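5.3 Comparing finger sets on bagged and wrapped items
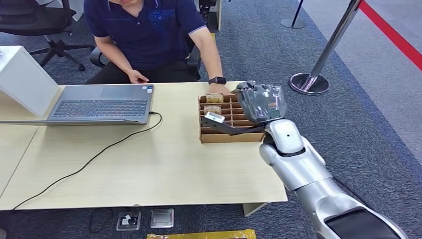
Figure 5-2. Arm over the divided cardboard tray, clear bag held in the gripper. Operator seated on the opposite side of the table.

Use this procedure to compare two finger sets on the same arm with the same items. It applies to the Kettler long finger with padded tip and to the Sketham short finger. Complete the mounting and homing steps in 5.1 before you start. If the fingers have been changed since the last homing run, home the gripper again.

Before you start

Place the divided tray on the table within reach of the arm. The tray must sit flat. Bent dividers catch the finger on the way down and give a false contact reading, so replace a tray with crushed cells.

Keep the controller laptop on the same table, clear of the arm path. The power cable may hang off the table edge, but it must not pass between the arm and the tray.

CAUTION: Keep hands off the tray while the arm is enabled. A person seated across from the arm can reach the tray without standing up. Press Pause and wait for the status line to read HELD before touching an item or moving the tray.

Procedure

1. Open Jenosow on the laptop and load the profile for the finger set that is mounted. The profile name appears in the title bar.

2. Select Compare > New Run. Enter the finger set, the item type and the operator's initials.

3. Set the closing force to 5 N for bagged items. For wrapped items with a firm body, set 10 N.

4. Put the items in the cells listed on the run sheet. Bagged items go in with the loose end of the bag facing up.

5. Move the open gripper over the first cell in Jog mode. Lower it until the finger tip is just above the item, then select Teach. Repeat for each cell in the run.

6. Move back to the start position and select Run. The arm picks, lifts, holds for 3000 ms and returns the item to the same cell.

7. At the end of each hold, mark the result as Held, Slipped or Missed. If no key is pressed, the pick is logged as Unmarked and does not count toward the score.

8. Do 7 picks per cell. Change the finger set, home the gripper and repeat from step 1 with the same items in the same cells.

NOTE: Clear film folds differently on every pick. Do not smooth the bag between picks. Smoothing raised the hold rate of both sets in the Madberg trials and hid the difference between them.

NOTE: A long finger lies across neighboring cells when the gripper works near the edge of the tray. Leave those cells empty during the run, or teach the approach from the other side.

Reading the results

Open Compare > Summary. Each finger set has one row per item type. Compare rows for the same item type only. A run with a different closing force is shown in gray and is left out of the totals.

If both sets miss the same cell, check the taught position first. If one set slips on bags only, inspect the tip pads for dust or tape residue - wipe with a dry cloth, then run that cell again before changing the force.

Section revised October 2018, R. Mitsotakis-Vlachou. For pad replacement, see 5.4.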